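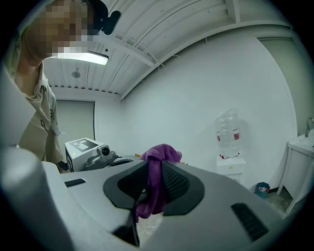

A purple cloth held between the finger pads of the hand-held gripper.

Anstead has released version 2 of Pap, its software for turning recordings from hand-held grippers into training data for robot arm controllers. The release went out on 3 Sep 2021 and replaces the build issued in March.

The main change is in time alignment. Earlier builds matched gripper opening to camera images by arrival time at the host computer, so any delay on the link shifted one stream against the other. Pap now stamps both at the device and resamples finger width to the image clock. Offsets that remain are estimated from the opening and closing motion at the start of each recording.

Pose estimation has also been reworked. The tracker combines inertial readings with visual features and uses square printed markers, where they are in view, to fix the origin and scale of the workspace. If tracking is lost, the recording is split at that point and the two parts are kept as separate episodes. The previous build interpolated across the gap, and controllers trained on the result tended to jerk near grasp.

Soft items were the test case. Anstead ran the new pipeline over 4,000 recordings of cloth handling made at its Zulthorpe site. Finger width says little about whether a crumpled cloth is held, as the material compresses by varying amounts, so the grasp label is now taken from the wrist images and the width signal together.

"Most of the bad episodes came down to timing," said Sándor Bodnár, who maintains the alignment code. "The policy was learning to close a little late. We had spent weeks changing the network before anyone plotted the two clocks."

Export to the Privska planner is supported, with joint limits checked before an episode is written. Episodes that the target arm cannot reach are listed in a separate log. Recordings made with the March build can be converted if the raw inertial file was kept. Support for two-handed recordings is still in testing.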